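Notes, Belham library talk: Finishing a timber tabletop at home
22 minutes max, leave time for questions

Opening
Say hi, thank the library, phones off. Ask who's ever stained a desk and hated it. (Wait. Someone always laughs.)
Why I'm on about tables: grew up over the shop in Skodside, dad re-did cafe tops every winter. Don't go long on this. Last time I went long.

Prep
Most of the job. Sand with the grain, 120 then 180, stop there for oil. Going finer just closes the surface up.
Vacuum, then a barely damp cloth. Let it dry right out before you touch the tin.
Read the grain before you start. Curved figure changes direction on you, so light passes and check it from low down by a window.
Colour: test on the underside, always the underside.

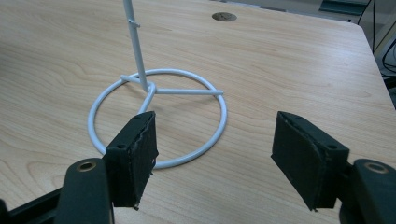 Oil or varnish
Oil: easy to patch, goes on with a rag, needs redoing. Varnish: tougher, but one bad ring mark and you're sanding teh whole thing.
Kitchen table with kids, I say varnish. Desk, oil. Somebody will argue, let them, move on.
Thin coats. Wait 12 hours between, longer if the garage is cold. October in my garage, forget it, bring it inside.
RAGS. Say this slowly. Oily rags heat up by themselves in a heap. Lay flat outside on concrete till stiff, or into a metal pail of water with a lid.

Costs
My last one, the Szulc Street table: 531 dollars all in, and that includes the sander I didnt need to buy. Quote from a shop was 1,110. Pause there.

Looking after it
Felt pads under lamps and anything metal. Coasters, yes really. No spray polish, it builds up grey and the next coat won't stick.
White heat marks: try a dry warm cloth first, then a bit of oil, then give up and sand.

Wrap
Handout by the door, 19 copies, share if short. Vinusel workshop sign-up sheet is on the same table. Questions. Put the chairs back.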